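**Soup season, and a word about the onions**

So the Monday soup table is back for the winter, and I have to tell you, I missed it more than I expected to! We fed 89 people the first week, a cold one with sideways rain, and the big pot of barley and mushroom was scraped clean before the late crowd had their coats off. I'm sorry if you were one of them. There will be two pots of it from now on.

A few things I've been asked at the door. Yes, we still open at 5:30. Yes, you can bring your own jar and take some home, but please wait until the second bell so everyone gets a bowl first. And no, I can't give you the recipe for the red lentil one, because it's Leena Tikkanen's and she makes it by feel. I stood next to her for a whole afternoon with a notebook and came away with "enough cumin" and a little drawing of a carrot.

What I can pass on is what she told me about onions. I've been rushing mine for years (medium-high heat, lots of stirring, a bit of burning, call it done). Leena puts hers on low with a pinch of salt, puts the lid on, and goes off to do something else for a good long while. I tried it at home with a bag of sad old yellow onions and the soup tasted like somebody else had made it, somebody better at this. My husband had three bowls and asked what was in it. Onions, dear.

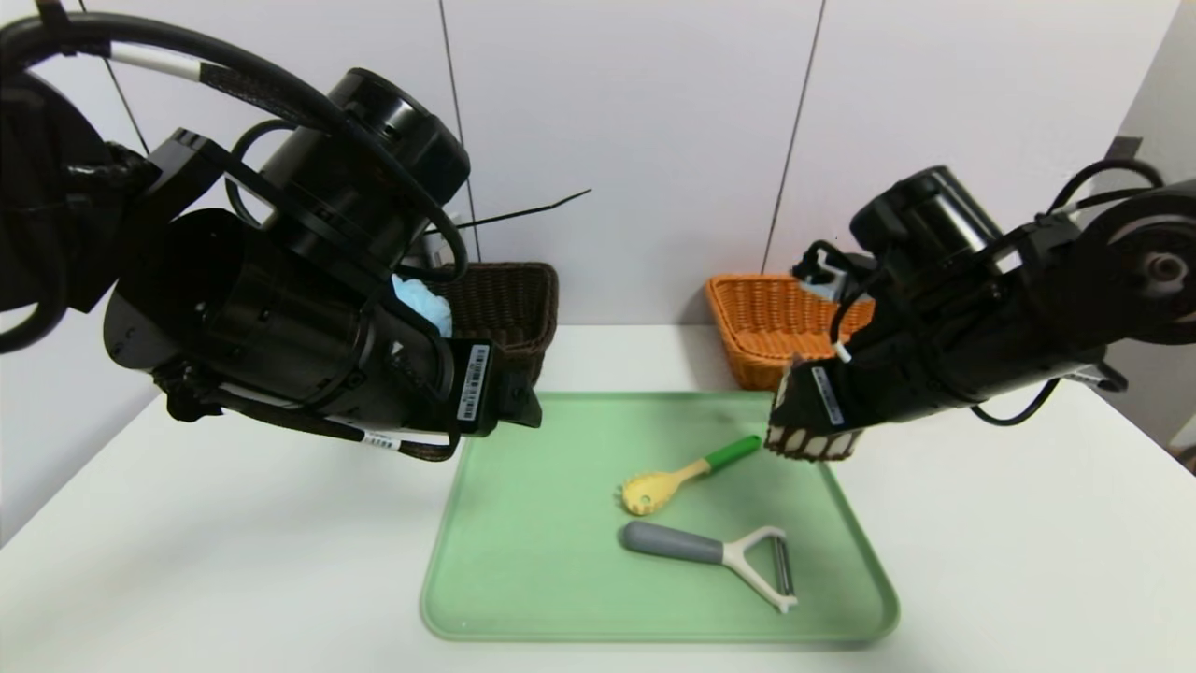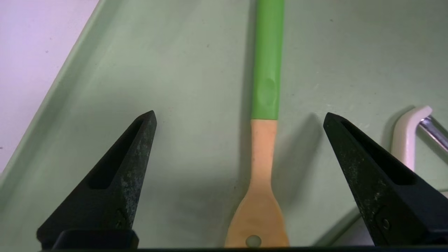
*A light green tray in both, and the wooden spoon with the green handle in the second.*

Bread is the one thing still up in the air. Mathebula Bakery has been giving us their day-old loaves, bless them, but they're closing for two weeks in December while the floor gets redone. If you bake, and you could manage a loaf or even a pan of rolls for either of those Mondays, write your name on the sheet by the coat rack. Plain is fine. Seeds are fine. Somebody asked about raisins, and I say bring them and we'll find out who likes raisins.

Bowls, too! We own 80, and you've seen the number above, so you can guess how the last half hour went at the sink. If you have a few at the back of a cupboard that you never reach for, we'd love them, matching or not. Drop them off any evening before 7.

Next week is split pea, plus the barley again for everybody who missed it. Come hungry.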